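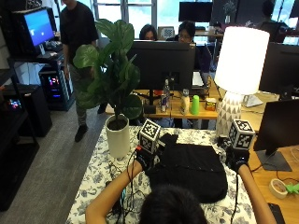

What does the work consist of?
Folding clothes by hand at a table, one item at a time, following a written fold sheet.

Garment Folders, part-time, fixed term
Employer: Brarora
Location: Sivgate, ground floor office
Reference: 747
Start: February

Brarora writes folding and packing instructions for clothing shops, mail-order sellers and laundries. Each instruction is issued as a fold sheet: a single page giving the starting position of the garment, the order of the folds and the size of the finished piece. Before a sheet is issued it is worked through repeatedly by people who had no part in writing it. We are recruiting folders for the next round of this work, which covers outerwear and other dark garments under the Zou range of sheets.

Duties

Lay each garment flat on the table with the front facing up or down as the fold sheet states.
Smooth the body and sleeves from the centre outwards. Do not pull on seams, cuffs or fastenings.
Carry out the folds in the order given. Where a step cannot be carried out as written, stop and mark the step on the log.
Check the finished piece against the card template for width and height.
Open the garment out again and return it to its starting position.
Enter the result on the log: within size, over size, or not completed.
Tidy the table at the end of the session and return garments to the rail.

Folders are not asked to improve the fold sheets or to work quickly. A fold done slowly and logged correctly is of more use than one done at speed with a step missed. Comments on wording are welcome and should be written in the right-hand column of the log.

Garments in this round

The Zou sheets deal with jackets and similar items that have sleeves, a front opening and some form of fastening. Black fabric is used for a large part of the round. Edges and fold lines are harder to see on black than on pale fabric, and the sheets have to be clear enough to follow regardless. Applicants should be comfortable finding a seam by touch. Garments with studs or buttons are folded with the fastenings done up unless the sheet says otherwise.

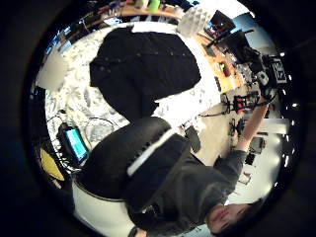

Sleeves are the step most often logged as not completed. Three methods are in use: straight across the back, turned down along the side seam, and doubled back on themselves at the elbow. The method is printed at the top of each sheet and must not be changed part way through a garment. If a sleeve slips out of position after the next fold has been made, leave it where it is, finish the piece and log it. Do not refold.

Working conditions

The folding table stands in a shared office with a concrete floor. It is covered with a white cloth printed in a floral pattern, which stays on for the whole round. There are desks with computer monitors close by and other people will be working in the room. Applicants should expect a normal level of office noise.

Most folding is done from one side of the table. A chair is available, but several steps are easier standing. Please tell us in advance if you need the seat or the working position changed. Flat shoes are advised. Rings and bracelets should be removed, as should watches with a metal strap.

Hours

Sessions run in the morning from 9.30 and in the afternoon from 1.30. Each session contains 40 garments and ends when the last one has been logged. Folders work no more than 2 sessions in one day. There is a break at the halfway point of every session, and it is paid. The full round is 1000 garments, shared among the folders appointed.

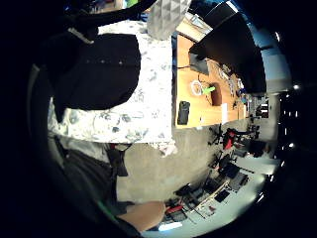

Vitier Trade Notices Issue 747 Page 2

Garment Folders, Brarora (continued)

Essential requirements

Aged 18 or over.
Full use of both hands for light, repeated work.
Able to read English instructions in standard print.
Able to reach across a table while standing or leaning forward.
Legible handwriting.
Available for at least one session in each week of the round.

Desirable

Previous work in a clothes shop, laundry, theatre wardrobe or packing room.
Experience of following a pattern or a set of assembly instructions.

Previous training in a particular folding method is neither required nor a bar. Applicants who have been taught a shop method should be prepared to set it aside and follow the sheet.

Pay

Payment is by the session and is made monthly. The session rate is the same for all folders and does not depend on the number of pieces logged as within size. Travel to Sivgate is not paid. Drinks are available in the office and should be kept off the folding table.

Selection

Applicants who meet the essential requirements will be invited to a short practical. Two garments are folded from an unseen sheet and logged. The practical is paid at half the session rate. Applicants will be told the outcome in writing, and a copy of their log can be supplied on request.

How to apply

Write to Brarora at the Sivgate office, quoting reference 747. State your availability for morning and afternoon sessions, any relevant work, and whether you are left-handed or right-handed. A CV is not needed. Applications from people who took part in the knitwear round are accepted, but former folders must take the practical again.

Applications close at 5 p.m. on the last working day before February. Late applications will be held for the next round, which covers trousers and skirts.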